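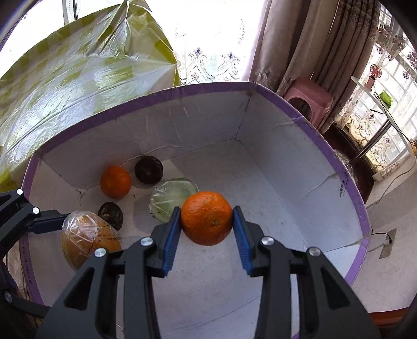
Print this page | E-mail this page

Fruit Handling Study: Progress Report to the Clonbridge Fund
April 21, 2026

Prepared by Sorin Stojanovska, Stumcombe project lead

We are very happy with where things stand! The fund's support let us move collection out of the lab and into ordinary homes, and the recordings we are getting are far more varied than anything we made on the bench.

The method is the same one we proposed. A person works with the hand-held grippers, the camera on the tool records each grasp, and the policy learns from those recordings without a robot arm being present. We now have 3542 usable demonstrations. Of these, 560 are of produce in clear plastic wrap, a group we added after the first review when Pastano (our baseline policy) kept closing too early on shiny film. Bare oranges it could manage. Wrapped fruit it treated as if the wrinkles were the edge of the thing.

Mixing wrapped and bare fruit in the same cardboard box has helped a lot. The policy has to pick one item with others close by, and the box walls limit how the fingers can come in. In our latest test we ran 100 picks from a mixed box, and only 6 ended in a drop. I had hoped for something decent by this stage and this is better than that - the whole team stayed late to watch the replays.

The ribbed blue pads are staying. They hold a round fruit from both sides with the fingers nearly upright, and we have seen less slipping than with the flat pads we started with. Wear is still an open question.

Two things are behind. The labels for the two-gripper recordings are slow, as each one has to be lined up by hand, and Gashi, our labeling tool, still loses its place when one gripper passes in front of the other. We also have too few recordings of dark fruit in strong window light.

In May we will finish the labels, record more of the dark fruit and repeat the test in a home the policy has never seen. No change to the budget is requested.

3 comments | 12 shares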